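Print this page | E-mail this page

Ollex Disassembly Cell — Set-up and Operation
Section 6: Drive caddy removal — jams and failed grips

6.1 When to use this section

Use this procedure when the cell stops during caddy removal with fault 183 (grip force outside limits). At the Imthorpe site the fault was traced to the approach angle: one finger met the caddy before the other, and the arm pulled against a caddy that was still latched.

CAUTION: A stopped arm may still be holding load. Do not put a hand between the fingers, or between the gripper and the computer case, until step 3 is complete.

6.2 Clearing the fault

1. Press the emergency stop. Do not open the gripper from the pendant first — a caddy under tension can spring out of the case.

2. Lock off the arm supply and wait 20 seconds.

3. Support the gripper by hand from behind the wrist and release the fingers with the manual key.

4. Check the wrist view before going further. The blue rail of the caddy, the gripper's centre bar and the circuit board of the drive should all be visible. Look for cables lying across the path of the caddy and move them clear.
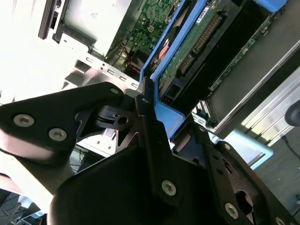 5. Inspect the finger faces and plate screws. Tighten any loose screw to 3 Nm. Replace a finger if its face is chipped.

6. Restore the supply, reset the fault and select SLOW on the Sellden controller. Bring the fingers in from the lower side of the case until both touch the caddy. Stop there and check that neither finger is bearing on the motherboard or the memory slots. 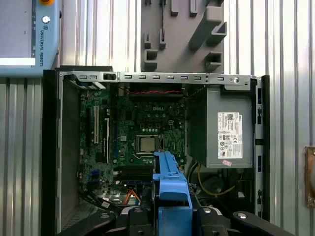
Fig. 6-2. Gripper closed on the blue drive caddy, computer case open.

7. Release the caddy latch, then lift in short moves. If fault 183 returns, stop and remove the caddy by hand with the arm locked off.

NOTE: After three faults in one shift, take the cell out of use and repeat the Oshima wrist calibration — do not raise the force limit.

Revised Jul 9, 2024

Contact Ollex support | © Ollex | Back to top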